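Robótica casera en taller compartido
Apuntes de la sesión 4: la pinza, la cámara de muñeca y la mesa

Material previo: apuntes 1 a 3 (estructura, cableado, cinemática a mano alzada). Quien no haya terminado el cableado puede seguir leyendo, pero que no enchufe nada.

4.0 Dónde estábamos

Al acabar la sesión 3 el brazo se sostenía solo, respondía a órdenes y volvía a la posición de reposo casi siempre a la misma altura. Lo de «casi» lo arreglamos apretando el prisionero del hombro, que estaba flojo desde la sesión 1 y al que todos habíamos mirado con confianza. Repito la norma del taller: antes de tocar el código, se toca el tornillo.

Nomenclatura, para no discutir otra vez:

Baswood: el brazo completo, de la base a la brida.
Tudose: la placa controladora, con su fuente.
Wandden: el programa que corre en el portátil y manda las consignas.
Fakirlow: la pinza de dos dedos. El nombre se votó en julio, con hambre, y ya está grabado en demasiados archivos para cambiarlo.

4.1 Montaje de los dedos

Los dedos se atornillan al soporte con la pinza abierta del todo. Si se montan con la pinza cerrada, el servo arranca creyendo que ya ha apretado algo y se pasa la tarde apretándolo.

Orden recomendado:

Alimentar Tudose sin el brazo conectado. Comprobar que la luz es fija.
Conectar solo el servo de la pinza.
Mandar la consigna de apertura: 2.000.
Cortar corriente. Montar los dos dedos simétricos, a ojo y luego con regla.
Volver a dar corriente y mandar la consigna de cierre: 700.

Entre 2.000 y 700 está todo el recorrido útil. La consigna de 1.522 deja los dedos a medio camino y es la que usamos como aproximación a objetos de diámetro parecido al de una botella. Hay quien prefiere un número redondo. Yo también lo prefería, hasta que medí.

Los tornillos van con fijador suave. Con fijador fuerte se monta una vez y se desmonta con taladro, cosa que en este taller está documentada.

4.2 La cámara de muñeca

La cámara va fija a la muñeca y mira hacia los dedos. Tiene una ventaja evidente: lo que se va a agarrar sale siempre entre las puntas, o debería. Tiene también un inconveniente que cuesta más tragar, y es que todo lo que se mueve es ella. La mesa parece desplazarse, los objetos parecen huir, y el alumno acaba corrigiendo en la dirección contraria con enorme seguridad.

Regla práctica: si el objeto se ve a la izquierda, el brazo tiene que ir a la izquierda. Parece una tontería. Apúntenlo igual.

El enfoque se ajusta para la distancia de trabajo, es decir, para la mesa. Los dedos quedarán algo borrosos y no pasa nada: ya sabemos dónde están, los hemos atornillado nosotros.

4.3 Preparación de la mesa

Superficie mate y oscura. La primera mesa que tuvimos era blanca y brillante, y el detector encontraba en ella un objeto precioso, redondo y muy estable que era el fluorescente del techo.

Para los ejercicios se usan cosas corrientes, separadas entre sí, con colores que se distingan bien del fondo. Una pieza alargada y una pequeña bastan para empezar. La alargada se coloca en diagonal a propósito: en paralelo a los dedos sale bien a la primera y no se aprende nada.

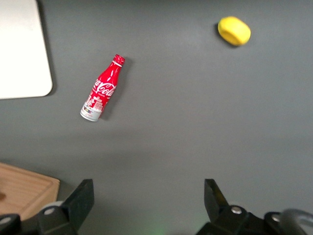 Apuntes y montaje: Anneli Leinonen
Taller compartido, turno de tarde

La botella roja de Coca-Cola, tumbada, es el objeto A de esta sesión. La pieza amarilla, arriba a la derecha, es el objeto B y se deja para el final, porque le queda lejos al dedo derecho y obliga a mover la base. La tabla de madera y el tablero blanco no se agarran. Se quedan en su sitio y cuentan como obstáculos: rozarlos resta, y levantarlos por accidente no suma, por espectacular que resulte.

4.4 Ejercicio 1: aproximación sin contacto

Objetivo: situar la pinza sobre el cuerpo de la botella, con los dedos abiertos, sin tocarla.

Calcular el ángulo del eje de la botella respecto a la línea que une las puntas de los dedos. Vale el método de la sesión 3 o vale un transportador sobre la pantalla. El segundo es más rápido y da menos vergüenza cuando falla.

Girar la muñeca hasta que los dedos queden a uno y otro lado del cuerpo. El cierre debe ser perpendicular al eje. Cuando no lo es, la botella gira al cerrar, se coloca sola como le conviene y el alumno cree haber acertado.

Bajar en tres tramos, con pausa entre ellos. En cada pausa se mira la cámara y se corrige. Bajar de un tirón está permitido a partir de la sesión 7, o a partir de que alguien traiga dedos de repuesto.

Errores habituales:

Apuntar al logotipo. El logotipo es lo más llamativo, pero la pinza no sabe leer. Se apunta al centro de masas, y el centro de masas de una botella depende de lo que lleve dentro. Pésenla, o por lo menos levántenla.

Confundir la sombra con el borde. Con una luz lateral la sombra corre a lo largo de la botella y el detector la añade encantado a la anchura. Si Wandden devuelve un diámetro sospechosamente generoso, es esto.

Confundir el brillo con otro objeto. El metal refleja. Se baja la exposición y se acaba la discusión.

4.5 Ejercicio 2: agarre y elevación

Con la pinza ya colocada, se cierra despacio desde la apertura total hasta notar resistencia. «Notar» quiere decir leer la corriente del servo en Tudose. Poner el dedo para comprobarlo es una lectura válida una sola vez.

Cuando la corriente sube, se para. Un poco más de cierre asegura el agarre; mucho más deja la botella con cintura y a ustedes sin objeto A. El aluminio no avisa.

Elevar lo justo para que deje de tocar la mesa, esperar, volver a bajar. Si la botella cabecea, se ha agarrado demasiado cerca de un extremo: se suelta, se corrige a lo largo del eje y se repite. No vale subir más deprisa para que no le dé tiempo.

Anotar en la hoja: consigna de cierre final, corriente leída, si hubo giro y hacia dónde. Una hoja en la que todo ha salido bien siempre me hace sospechar que se rellenó en el autobús.

4.6 Ejercicio 3: el objeto B

La pieza amarilla tiene los extremos redondeados y es pequeña. Tiende a escaparse de los dedos lisos si se la coge por las puntas, de modo que se busca el lado corto y se cierra sobre él.

Para llegar hay que girar la base antes de estirar el codo. Al revés también se llega, pasando la pinza por encima de todo lo demás a una altura que en el papel parecía suficiente.

Este ejercicio se hace con el tope de consigna en 700 activado por programa. Sin tope, si los dedos no encuentran nada, siguen cerrando uno contra otro y el servo empieza a oler.

4.7 Registro de la sesión

Wandden guarda una fila por cada consigna enviada. En la última prueba salió un archivo de 3.962 filas, de las que una buena parte eran la misma orden repetida: alguien se había apoyado en el teclado. El archivo se entrega igual, sin limpiar. Los apoyos también son datos, y además quiero saber quién fue.

Formato de entrega: archivo de registro, hoja de anotaciones y un párrafo sobre el peor intento. El peor, no el mejor.

4.8 Antes de irse

Brazo en reposo, pinza abierta, corriente fuera.
Objetos A y B a la caja.
Destornillador hexagonal al gancho. Al gancho, no al lado del gancho.
Quien haya cambiado los límites de Fakirlow lo escribe en la pizarra con el valor antiguo al lado.

Para la sesión 5: traer medido el recorrido de la muñeca y leída la parte de filtros. Veremos por qué el brazo tiembla al llegar, tema sobre el que ya he oído varias teorías, una de ellas relacionada con la nevera.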